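Two Arms, One Stubborn Lid: Talking Grippers with Clémence Marchal

Clémence Marchal had been at her bench for most of Tuesday when I caught up with her, and she was still in a very good mood about fingertips. "Feel this one," she said before I had my coat off, and dropped a small black pad into my hand. "Now feel this one. See? Completely different animal!"

The two pads come from the two sets of fingers she and her colleague Solène Tessier have been trying out on their pair of arms. One set, which they call the Barbier fingers, is narrow and fairly stiff. The other, the Trandex, is wider and gives a little when it closes. Both bolt to the same gripper body, and swapping them takes four screws on each side (Clémence does it with the screwdriver she keeps behind her ear).

I asked what got them started. "Jars," she said. "We wanted to pick up things you find in a kitchen or a bathroom, and we kept losing the round ones. A box is easy. A box wants to be picked up. A jar with a smooth side will roll right out of your fingers if you come in a tiny bit crooked."

So the two of them drew up a list of 17 objects and worked through it with each set of fingers. The heaviest is a full bottle at 980 grams, and that was the one Solène had been dreading. "I was sure the soft ones would fold," she told me. "They sagged a bit, and then they held. I made Clémence come over and look, because I didn't trust myself."

The stiff fingers have their own fans. Solène loves them for tight spaces, when containers are standing close together and there is hardly any gap to slide into. "With the wide ones you have to think about the neighbor all the time," she said. "You go in for one bottle and you nudge the next. The narrow ones just slip down beside it." On her score sheet the Barbier set came out ahead on 11 of the objects, though she is quick to add that the sheet doesn't say how it feels to drive them, and for that she would still choose the Trandex.

They have been arguing about cables too. The first routing ran tight along the forearm and pulled whenever the wrist turned over. Now they leave big, generous loops, and Clémence thinks it's the best change they have made since February. "It looks like spaghetti. I don't care. The wrist goes where I ask it to!"

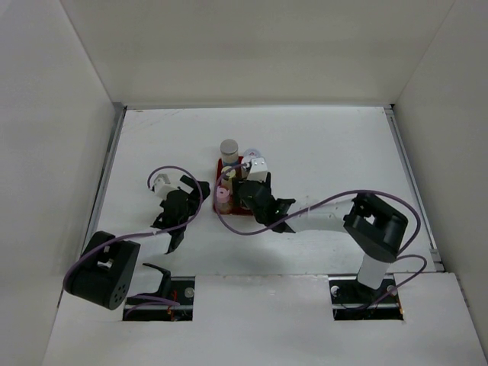

Tomevach Robotics Club | Gripper Group

The red tray is Clémence's favorite test. Tall jar, bottles, lids of different sizes, all standing close together, and an arm on either side to work out who does what. "One arm alone gets boring," she said. "With two you can start to ask real questions. Does the left one steady the bottle? Does it wait? Do they get in each other's way?"

They do get in each other's way, often, and she seems to enjoy that part most. The controller, a little program the two of them named Dreludance, lets each arm have its own speed, and they have been slowing the left one down to see if the pair becomes easier to handle. Solène says yes. Clémence says it makes her sleepy.

What comes next is mixing: Barbier fingers on one arm, Trandex on the other. Solène wants the narrow set on the right. Clémence wants it on the left, and when I packed up my notebook they were still going back and forth about it, with the screwdriver already out.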